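Haltent lab arm kit, first impressions (and is the service plan worth it?) 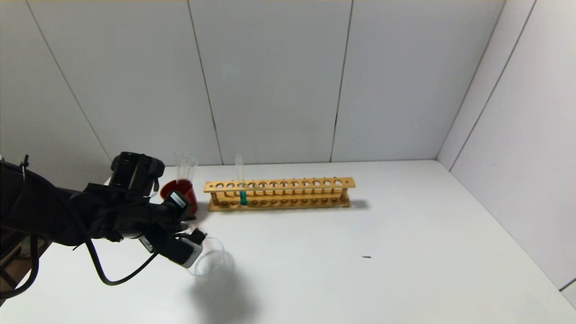 benchrat_uk
14/05/2024

We've had the Haltent kit on loan for a few weeks and I have to write something up for the department before it goes back, so I thought I'd put my notes here first. The kit is the arm, the gripper, the wrist camera and a copy of Urkix to run it. We do teaching labs, so the jobs I care about are dull ones: moving glassware, filling racks, putting things back where they came from. Beakers are the part I'd buy it for. It takes them by the rim and will hold one at a bit of a tilt, and clear glass on a white bench is hard going for most camera systems. Test tubes are slower. I've been keeping the spare ones upright in a red plastic cup behind the work area and asking it to move them across to the wooden rack, and it struggles when they lean against each other.

My main complaints are the cabling and the price of the service plan. Happy to answer questions.

pipette_dreams

What are you using to teach it the moves? We looked at Urkix last year and the version we saw wanted every position typed in.

benchrat_uk

You can guide it by hand now and it saves the points. Typing is still there if you want it. I did the first 21 moves by hand in an afternoon, then went back and tidied up the heights in the software.

old_stirrer

Is that cable going to stay like that? It hangs in a big loop under the forearm. I'd give it a week before it takes a beaker off the bench.

benchrat_uk

It's long so the wrist can turn fully. I've had it brush the bench on low moves but it hasn't knocked anything over. Haltent sell a set of clips. I think they should be in the box.

old_stirrer

They should. We had a Hikton arm before this and the cables ran inside. It cost more, but I never had to think about them.

tallis_lab

I'd disagree on the Hikton. We had one for 8 months and when a cable failed inside the joint it had to go back to the supplier. With an outside cable you can swap it yourself in ten minutes. I'd take the loop.

old_stirrer

Fair enough if you have someone who's allowed to swap it. Our place wouldn't let me change a plug.

pipette_dreams

How much is the service plan?

benchrat_uk

£300 a month through Suwannarat, who handle it for our area. That covers two visits a year, gripper pads and phone support. Phone support has been good. They answered quickly and the person knew the software. I haven't needed a visit so can't comment on those.

tallis_lab

We pay the same and I think it's too much for pads and a phone number. Ask them for the pads on their own. They do sell them that way but it isn't on the price list.

marsh_end

Has anyone run it with liquid in the glassware? All I ever see is empty beakers.

benchrat_uk

Only a little. I've done coloured water in tubes and half-full beakers at the slow speed setting. I wouldn't let it pour anything that matters yet. The tilt is fine going one way but it comes back upright with a bit of a jerk.

marsh_end

That rules it out for us then. Pouring is most of what we'd want.

tallis_lab

The jerk is a setting. Look under wrist, return speed, and bring it down to 2. Ours pours without splashing since we changed that.

benchrat_uk

Didn't know that, thanks. I'll try it tomorrow and post back before the kit goes.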